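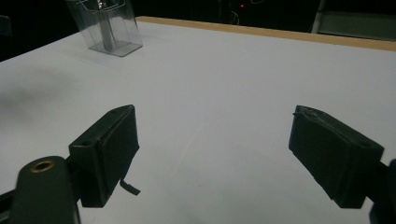
Is the Flalura hand-held gripper kit worth it for two-handed recording?

Posted by Pranora in Kits and Tools | 15 comments | Print | E-mail this page

We are thinking to buy the Flalura pair, the set with two grippers, marker plates and cables. The shop wants 2198 for it, without the tabletop board. Our tasks are simple: take an object out of a clear box, pass it from one hand to the other, put it back. My worry is the pads on the fingers. On the set I was allowed to try, the pad edges were already frayed. Does this matter for the grip, and can one buy the pads alone? Also I would like to know if the cables disturb the work.

benchside_cadley

We have used the same kit since March, 8 people share it. The pads are the weak part, I agree. A little fraying at the edge did not change much for us, but when the pad begins to curl away from the block, thin objects slide. You can order pads from Chaudhary, a bag lasts us about 2 months.
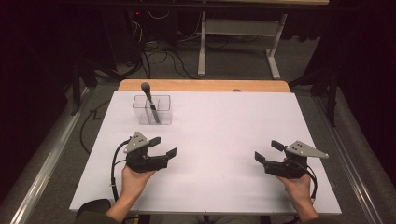 The cables are less trouble than I expected. Let them hang down along the forearm and keep the slack on your own side of the board. The plates must stay free, so hold the gripper from below and do not put your thumb over the dots. After one hour the wrists are tired, so plan pauses.

Share (2)

greyboard

too expensive. ask for a used one

slow_and_steady

I would add one thing about the box - try it before you pay. A transparent box with a divider is harder than it looks, as the open fingers need more room than your own hand. Put the box to the side and leave the middle of the board free for the passing. 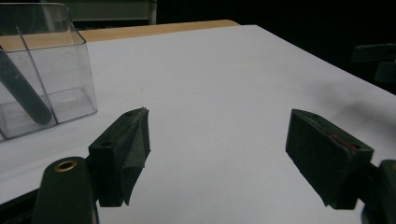
Clear box with divider at the left, both fingers open. Look at the pad edge on the left finger.

If your pads look like this, I would order new ones together with the kit. The price is fair for me only if spare pads are included, so ask the seller for this in writing.

This site uses cookies to remember your settings. Accept | Read more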